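Handling Political Mail and Yard Signs at Home
Household Tips by Tamunoemi Balogun
28 September 2020

Campaign season fills the mailbox faster than anything except January catalogs. Last time I kept a tally, and my address got 57 pieces of candidate mail before the vote. A little routine keeps it off the kitchen counter.

Sorting the mail

Open it over the recycling. Pull out anything from the county election office first and put it somewhere you will see it, such as under a magnet on the fridge. Ballots, polling place notices and registration letters can look a lot like advertising, so read the return address before you toss.

Glossy postcards can usually go in with mixed paper. Take off any stick-on magnets or plastic cards. Envelopes with windows are accepted in most towns, but check your own list.

If you want to keep the flyers to compare claims later, use one folder per race and write the arrival date in the corner. Cornel Ardeleanu, two doors down from me, punches his and keeps them in a binder. A folder is less work.

Cutting down on it

Call or write the campaign and ask to be taken off the mailing list. Give your name exactly as it appears on the label. Expect a few more pieces that were printed before you asked. For text messages, reply STOP to each number separately.

Yard signs

Check the town rules for size and distance from the sidewalk. In Lendport a sign has to sit 9 feet back from the curb. Water the ground the night before if it is hard, then push the wire legs in by hand or with a foot on the crossbar. A hammer bends them.

After the election, pull the legs straight up and wipe the mud off with an old rag. The wire frames are good for holding up peppers and small tomato plants. The corrugated plastic panels cut easily with a utility knife and make decent drawer liners, paint trays or shelf covers for the garage. Cut along the channels first, then across.

Bins for the overflow

A pair of plain metal bins by the back door handles both jobs, one for paper and one for whatever gets dropped on the way in. Metal wipes clean with dish soap and a damp cloth. Dry the corners so they don't spot.

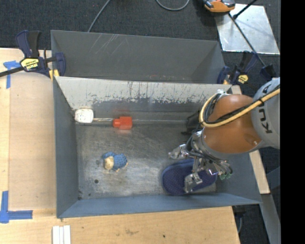
Gray metal bins, with a dark navy slipper-shaped item in the front one.

Line the paper bin with a grocery bag so you can lift the whole load out at once. Empty it the night before pickup. Door hangers go in the same bag once the rubber bands are off, and the bands can go in the junk drawer with the rest.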